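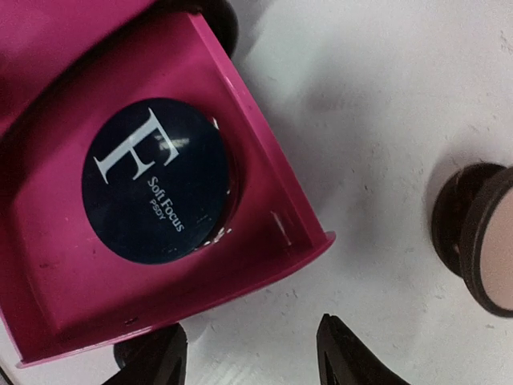
Home & Storage

Small drawers, big claims: Gondau's decluttering drive reaches the dressing table

Mar 15, 2025

Another spring, another campaign telling us our homes would be calmer if only our things lived in smaller boxes. This one comes from Gondau, the storage retailer, which wants households to go through their make-up, spare clothes and travel bits before May and give each item what it calls a "fixed address".

The address, in the case of a round navy compact marked "Soft Focus", is a bright pink plastic tray. It fits, though the compact takes up most of the floor, and anyone hoping to add a lipstick, a brush and a spare powder puff may want to think again. The plastic also has a few specks and scuffs on it, and glossy pink does not hide them.

Gondau says 3000 customers have signed up for the drive, which runs through its Jondura online club. Signing up takes an email address and a tick in a box. How many of them have so much as opened a cupboard is another matter, and the company had no figure to offer when asked. It did say that members receive 30 short tasks by email, starting with the dressing table and ending with the suitcase, and that each one should fit into a tea break.

That seems hopeful. Anyone who has tried to sort a bathroom shelf knows that the first half hour goes on reading the backs of old tubes.
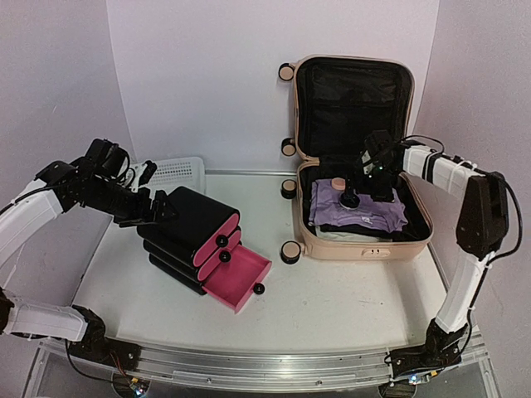 Drawers first, suitcase later

The order of work is the part of the plan most likely to annoy people. Gondau wants small items put in drawers before any clothes are dealt with, and a stack of three with pink fronts and round black knobs does look neat enough with the top two shut. Three drawers will not swallow a household, however, and a perforated basket behind them is the sort of thing that fills up while the drawers stay tidy.

Clothes are to be folded and laid flat in an open case, darker items underneath, with the lid's mesh pocket kept for odds and ends. This is how a great many people already pack, without a club.

A rival chain, Zeman, dropped a similar scheme after 134 of its 2000 members finished it. Gondau says its own tasks are shorter. Results are promised at the end of May.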